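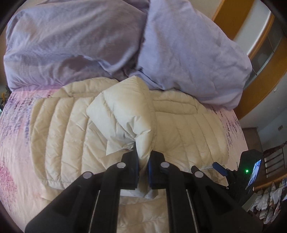
Rhodri Jenkins says the fingers were the easy part. The hard part was getting both of them to arrive at the cloth at the same moment, and he spent most of May on that.

Jenkins builds hand-held grippers at home, in the hours after dinner. The tool is held like a large pair of tongs: two angled black arms, a finger at the end of each, a dark blue pad on the inner face of each finger. A housing with a small screen rides on the right side. The person holding it does the job by hand, the camera records it, and the recording is used later to train an arm that has fingers of the same shape. He calls the current build Serkeo. The one before it was Miloser.

"Miloser worked on boxes and cups," he says. "On cloth it was poor. The left finger got there first, pushed the fabric over, and the right one closed on whatever was left. You could fix it with your wrist, and I did, without noticing. Then you look at the recordings and every one has the same little twist in it. The arm learns the twist."

The cause was play in the linkage. He measured it by closing the fingers on a steel gauge 100 times and writing down where each one stopped. The left finger repeated well. The right did not. He replaced the pivots on that side, got a small gain, and then found that most of the error came from the frame, which flexed when he squeezed hard.

Serkeo has a stiffer frame and two thin metal rods running down through the body. Jenkins does not claim the design is new. "It's a parallel guide. Any drill press has one. I should have started there."

The pads took longer than the frame. His first set was hard and slid off anything with a shine to it. The second was soft enough to hold, but it stuck to the fabric on release and dragged it out of place. He went through 15 versions, changing thickness and surface pattern one at a time, and kept the test pieces in a box labeled with the mix and the cure time. The blue ones are from a batch he calls Cindel.

Glossy nylon is his standard test. Cotton, he says, is forgiving: it has enough friction that a bad pad still gets a grip, and it creases where you pinch it. Quilted nylon does neither. The shell slips over the filling, so the fingers can be fully closed and still be holding only the outer layer.

"With a puffer jacket you want to get to the base of the fold," he says. "If you take the top, you lift an inch of nylon and the rest stays on the bed. If you go in low and let the fabric come up between the fingers, you have something to move. That's a habit you have to teach, and the tool has to let you do it."

He works on a bed more than on a bench. A table gives a flat, hard stop, and the fingertips can be pushed down against it to find the height. A mattress gives way. Jenkins wants recordings with that in them, and he wants patterned bedding and creased bedding as well – the first arm he trained had only seen clothes on a plain gray board, and it reached for the edge of the board about as often as it reached for the sleeve.

So far he has 3,692 recorded grasps on soft goods. He throws out any in which the pads close on nothing, and any in which the wrist turns more than he allows. The wrist limit is checked by a script called Ruddock, which he wrote in one evening and has been repairing since. It reads the motion log, marks the start and end of each closing, and rejects the file if the angle between them is too large. An early version rejected everything recorded before the first pause. He found the error by reading 41 rejected logs line by line.

Asked about weight, he is less satisfied. The housing sits to the right of the grip, and after a long run the forearm feels it. Moving it to the center would put it in front of the camera. He has tried a counterweight on the left arm and took it off again, as it made the tool slow to turn. A lighter housing is drawn but not printed.

The fasteners on the arms are the other item on his list. They come loose with use, and he checks them before each run. Thread lock would solve it, but he still takes the arms apart too often for that.

"I'd like to leave the frame alone now," he says. "Pads wear, so I'll always be making pads. But if I change the frame, the finger geometry changes, and then I have to ask which of the old recordings still count. I did that once, going from Miloser to this one. I kept none of them."

The next test material is a knit sweater. He expects the pads to catch on it.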